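Sullia Table Setting: README

Sullia is a collection of table-setting episodes: a tray of tableware, a big brown table, and every small decision about where a bowl ought to go. We've had a great time putting it together and hope you enjoy poking through it!

What's on the table

The tabletop is divided up with blue tape, and the cells serve as our place markers. Tableware travels on a green tray and gets set out from there. The tape was laid by hand, so please don't treat the lines as a ruler (a few strips wander, and some have torn).

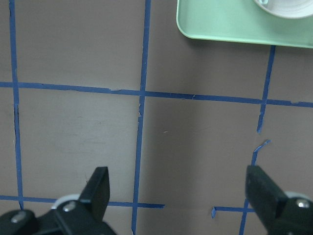 Tape grid with the mint-green tray and white bowl at the upper right.

Contents

2000 episodes in total, with 500 held out for testing. Each one comes with a short plain-text note saying which piece goes in which cell. The notes are fun to read on their own, especially the Hebden set, where the layouts get pretty ambitious.

There are 3 folders:
hebden: full place settings
aromlow: single pieces, one move each
atidholm: clearing everything back onto the tray

Start with aromlow if you're new. It's the smallest download and loads in roughly 10 minutes on a slow connection.
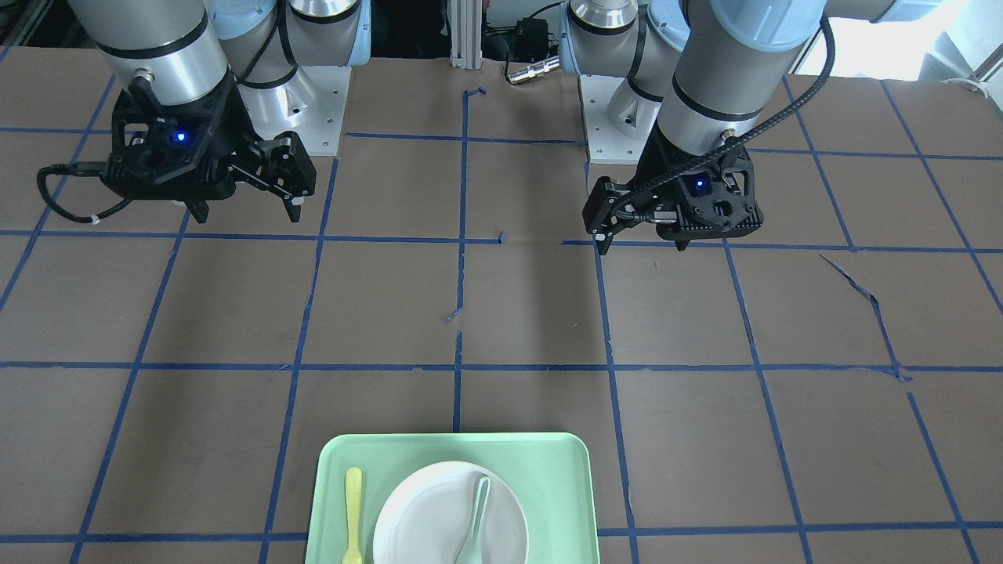 Wide view of the table, tray of tableware at the near edge.

Known issues

Cell names in the January notes run right to left. Use the fixed index in the atidholm folder.

Last updated 14th November. If you build a nice layout of your own, send it over, we'd love to add it!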